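Nustidside Garden Club
Minutes of the January meeting

Present: Valter Ekström (chair), Solveig Aasen, Maj-Britt Viklund, Oda Fjeld, and enough others to use up the good chairs. Vidar Lie took the minutes, having arrived last.

Meeting opened at 7:10 p.m. It was called for 7.

1. Minutes of the previous meeting

Approved after one correction. Maj-Britt did not "storm out" in the fall. She left to move her car. The word has been changed to "departed."

2. Money

Solveig reported a balance of $1,000 before the hall bill. Valter asked what it would be after the hall bill. Solveig said smaller. Dues stay at $50 a household. Oda asked whether a household could include a sister in another town and was told it could not, again.

3. Spring bulb and seed order

The order goes to Hellström as usual. Last year's mix-up, in which we asked for white tulips and planted the library bed with orange ones, was discussed at more length than the agenda allowed. Maj-Britt had kept the packing slip and read from it. The slip said orange. The order form, in Valter's handwriting, could be read either way.

Agreed: Oda will type the form this year.

4. Cut flower table at the spring show

Last year's rules ran to four pages and were followed by one exhibitor, who wrote them. Maj-Britt moved that we cut them to a single sheet. Seconded by Solveig before the sentence was over.

The new sheet will say that exhibitors bring their own containers, that all leaves below the water line come off, and that stems are cut at a slant on the day. Valter spoke for stoneware. Oda spoke for clear glass on the grounds that a judge can see what has been done to the stems. Vote: clear glass for the single-variety class, anything that holds water for the rest. Valter asked that his disappointment be recorded - it is.

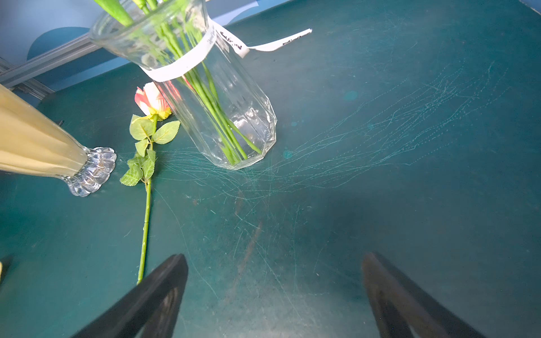
Item 4: clear glass vase with cut stems in water.

Entry fee stays where it was. The motion to ban glitter passed without debate, which may be a club record.

5. Compost

The pile behind the tool shed is now taller than the fence. The neighbors have been polite in a way that Solveig described as worrying. Vidar has a quote of $75 from Hurero to haul off half of it. Oda said we could give it away to members for nothing. It was pointed out that members are where it came from.

Agreed: offer it free until the end of the month, then call Hurero.

6. Hose

The Clindano hose reel still does not reel. Valter will look at it. (See the last several sets of minutes.)

7. Other business

Someone has been pruning the club roses at the bus stop, and doing it well. Maj-Britt would like it to stop. Everyone else would like it to continue. No vote was taken.

Oda brought lemon cake. Valter asked for the recipe and was told there was butter in it.

Closed at 9:05 p.m. Next meeting same place, and Solveig has the key.

V. Lie, secretary until somebody else offers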